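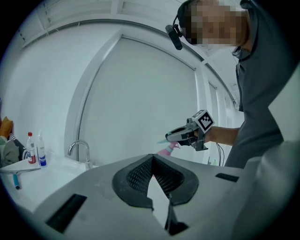
Matching old render on a kitchen extension: go for a match or a contrast?

Posted by zhuravel_rd

We have a semi built in the thirties with pebbledash over brick, and we are adding a single-storey kitchen at the back. The architect has drawn it in the same pebbledash. Our builder, Bovberg, says he can't get the same stone any more and that a new patch will show for years. He wants to use a smooth through-coloured render in off-white, or brick slips. Planning only says "materials to be in keeping". The new wall is almost 16 square metres once you take out the doors. Has anyone been through this, and did the council mind?

3 replies

Karudia

We did ours in 2017 and went for smooth render. The planning officer wanted a sample board first, so ask before you order anything. It went through without a fuss in the end.

Get the builder to put in a proper movement joint where new meets old. Ours was left out and we had a hairline crack down the corner by September. The repair was £104 for materials, and I did it myself.

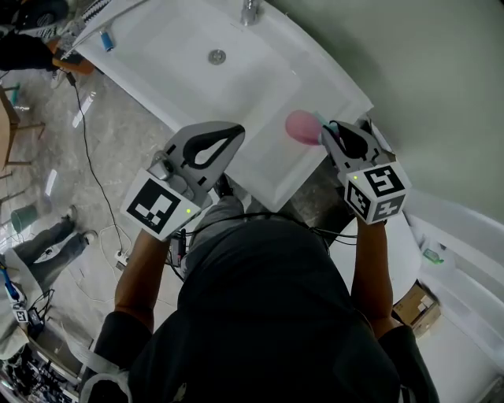 Think about where the drainage goes before you settle the outside finish. Our waste pipe came out through the new wall after the render was on, and the patch round it is a different shade. If you are having a white rectangular sink like the one in the photo, fix its position on the drawings now, with the pipe hole cut before the top coat. The same applies to the outside tap and the extractor vent.

Trinport

Brick slips look good but check the price of the corner pieces, they cost a lot more than the flat ones. I would not bother with pebbledash.

bayfronted

I disagree with the above. If the side of the house can be seen from the road, a match is worth the effort. Ours was matched by taking a lump of the old dash to a quarry merchant, who mixed two sizes of stone to get near it. We paid just under £1000 extra for labour. 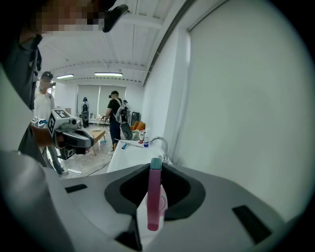 It did look too clean for the first couple of winters, then it dulled down. You can still find the join if you know where it is. Have them do a test panel on a board and leave it outside for a few weeks. Also check whether the old dash is sound where the new roof flashing goes in, as ours came off in sheets and we ended up redoing up to the bedroom sill.

Last updated: 27 April 2021

16 shares

Contact us | Copyright | Back to top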